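Simulated kitchens get a planner that copes with sinks

Feb 16, 2020

Misus, the open planning toolkit for household robot arms, has a new release out this weekend, and it's a lovely one. Version 2 can work out how to put things down on surfaces that aren't flat, and it does so quickly enough that you can sit and watch it change its mind as you move the target about.

That may sound like a small thing. Anyone who has tried to get a simulated arm to leave a cup on a draining board will know better! Until now, Misus treated every worktop as a level slab. Shelves and tables were fine, but give it a slope, a groove or a lip and it would either refuse to plan at all or come up with a placing pose that left the cup sliding off as soon as the gripper opened.

The new release looks at the shape of the surface first. It breaks it into small patches, works out which way each one tilts, and asks whether the object in hand would stay put there. Only then does it start looking for an arm movement. Patches next to a drop, such as the edge of a basin, are marked down, and so are spots that would make the wrist pass too close to a tap.

"We had the arm side working well for a long time," said Revathi Mathew, who leads the project at Gosora. "What we were missing was any sense of where a thing can rest. Once that went in, so much of the odd behaviour just went away. I spent a whole evening putting mugs down, and I was grinning the entire time."

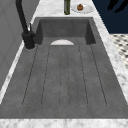 Sinks turned out to be the best test the team could have asked for. A single unit can hold a deep bowl with steep walls, a sloping drainer and a rim where two materials meet, all within easy reach of the arm. Dark stone-effect finishes are a good trial for the perception side as well, as the simulated camera has little contrast to go on inside the bowl.

The developers ran the planner on 500 placing tasks in 50 kitchen layouts, with the starting position of the arm changed every time. The old version gave up on most of the tasks that involved a slope. The new one found a plan for all but a handful, and the stubborn ones were mostly tall, thin objects that the planner was right to be nervous about.

Speed has improved too. A typical plan now comes back in under 100 milliseconds on an ordinary desktop machine, thanks to some careful work by Jagadeesh Salian on the collision checker. He rewrote the part that handles curved shapes such as gooseneck taps, which used to be wrapped in one big box. The box made the space beneath the spout look solid, so the arm took a long way round. With a chain of short capsules following the curve, it can slip underneath.

There's plenty in here for people who like to tinker. The placing scores can be drawn as a coloured layer over any surface in the viewer, and you can click on a patch to see why it was marked down. Weights sit in a plain text file and reload without a restart. Log files have shrunk as well — a relief to anybody who has filled a laptop overnight.

Ludmila Ševčík, whose group at Katona has been trying out early builds, said the coloured layer had already earned its keep. "We found a mistake in our own model on the first day," she said. "One side of a drainer was tilted the wrong way, and we'd been blaming the controller for weeks."

Some gaps remain. Wet surfaces aren't modelled, so friction is a fixed number for each material, and soft items such as cloths and sponges are left out altogether. Stacking is not supported yet either. Mathew said stacking is next on the list, and she hopes to have a first version ready to share in April.

Existing projects should load without changes, though anyone with a custom gripper will need to add a line giving its opening width. The release notes explain where it goes.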